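Speaker notes, the Plurine hand kit, afternoon slot (12 minutes, leave 2 for questions)

Thank Niamh Doherty for the kind introduction and for getting everybody back in their seats after coffee, which is no small thing!

Start with what we sell, because folks do mix it up. The Plurine kit is a pair of hand-held grippers, each with its own camera. You do an ordinary chore with them and the recording becomes practice material for a robot arm. Cluvbridge customers know this already, so go easy.

Then the honest part of the review. Rostam's team at Stosenden had the kit for all of December and sent back 212 recordings. They loved the soft pads. They grumbled about the cables (fair enough, and we're working on it).

Slow down for laundry, it's everyone's favorite.

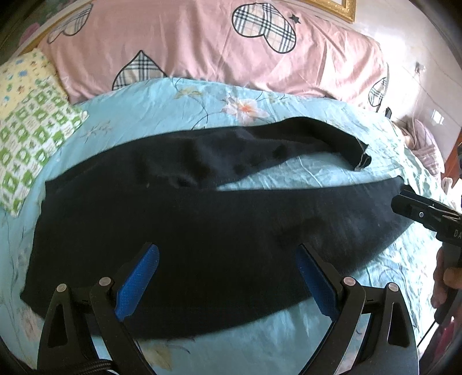

Slide 7. Black pants on a flowered sheet, two grippers at the bed.

Mention that dark cloth is the hard case, with so little for a camera to hold on to, and let people look for a moment. Finish with the rental plan and point them to Tahmineh at the side table.

Contact: Plurine front desk | Copyright Plurine | Back to top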